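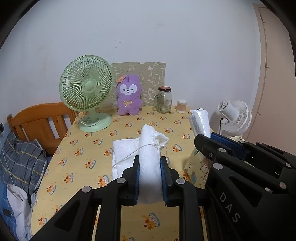
Chapter 3
Cloth in the Home: Fibers, Weaves and Care

Key terms: fiber, staple, filament, yarn, warp, weft, plain weave, twill, satin weave, knit, finish, hand

Every home is full of cloth. People sleep on it, dry themselves with it, cover tables and windows with it, and carry groceries in it. Most of this cloth gets little attention until it shrinks, pills, fades or tears. This chapter looks at what household textiles are made of, how they are put together, and how those two facts decide the way each one should be washed, dried and stored.

By the end of the chapter you should be able to tell a woven fabric from a knitted one, name the three basic weaves, read a care label, and choose a suitable fabric for a given household use. You will also carry out a simple shrinkage test and record the results.

3.1 From fiber to fabric

A fiber is a fine, hairlike strand. It is the smallest part of a textile that you can see without special equipment. Fibers that come in short lengths, such as cotton and wool, are called staple fibers. Fibers that come in very long lengths, such as silk and most synthetics, are called filaments. A filament can be chopped into staple lengths, and this is often done with polyester so that it can be blended with cotton.

Fibers are twisted together to make yarn. The amount of twist matters. A tightly twisted yarn is strong and smooth. A loosely twisted yarn is softer and holds more air, so it feels warmer, but it wears out sooner. Bath towels use a loosely twisted yarn in the loops and a firmer one in the ground of the cloth.

Yarn becomes fabric in one of several ways. In weaving, two sets of yarns cross at right angles. The lengthwise yarns are the warp and the crosswise yarns are the weft. In knitting, yarn is formed into rows of loops, each pulled through the one before. Felt skips the yarn stage altogether: the fibers are matted together with heat, moisture and pressure.

3.2 A mill town and its sheets

The town of Lovbridge had a sheeting mill for most of the last century. The mill, Gillies, made plain white cotton for beds, tables and storage bags, and at its busiest it employed 3,000 people. Vesna Mujić started in the weaving shed in April, straight from school, and stayed for 27 years. In an interview recorded for this book on 19/02/2022, she described how new workers were trained.

"They gave you a piece of cloth and a pin, and you picked it apart. You had to say which yarns were warp. If you pulled it the long way it hardly moved, and if you pulled it across it gave a little. After a week you could do it with your eyes shut."

You can try the same thing with any scrap of woven fabric. Warp yarns are held under tension on the loom, so they are usually stronger and stretch less. If your scrap still has its selvage, the finished edge that runs along the side of the cloth, the warp runs parallel to it.

3.3 Why care instructions differ

Cotton can be washed hot and is stronger wet than dry, but it may shrink the first few times. Wool is weaker wet, and it felts if it is rubbed or moved suddenly between hot and cold water. Linen creases easily and irons best while damp. Polyester hardly shrinks at all, dries fast and holds on to oily stains.

Construction also plays a part. A loose knit may stretch out of shape on a clothesline and should be dried flat. A satin weave has long yarns lying on the surface, and these catch on zippers and hooks. Drawstrings, tapes and trims are often made of a different fiber from the main fabric and may shrink at a different rate. When this happens, the edge puckers.

Finishes are the last thing to consider. A tablecloth may be treated to resist stains, and sheets may be treated to resist wrinkles. Fabric softener leaves a coating that makes towels less absorbent.

Activity 3A: Testing for shrinkage

You will need a square of unwashed cotton fabric, a ruler, a laundry marker and a sewing kit.

Cut the fabric so that each side is a little over 20 centimeters. Hem or overcast the edges. Mark a square measuring 20 centimeters on each side, and write "warp" along the side that runs with the warp. Wash the fabric in hot water and tumble dry it. Measure the marked square again in both directions and write down the results. Repeat the wash two more times.

Work out the shrinkage in each direction as a percentage of the starting length. Compare your results with those of a classmate who used a different fabric.

Before you read on

Look at the labels on two items of bedding and one towel at home. Write down the fiber content and the washing temperature for each. Keep your notes for Section 3.4, where we look at care symbols in detail.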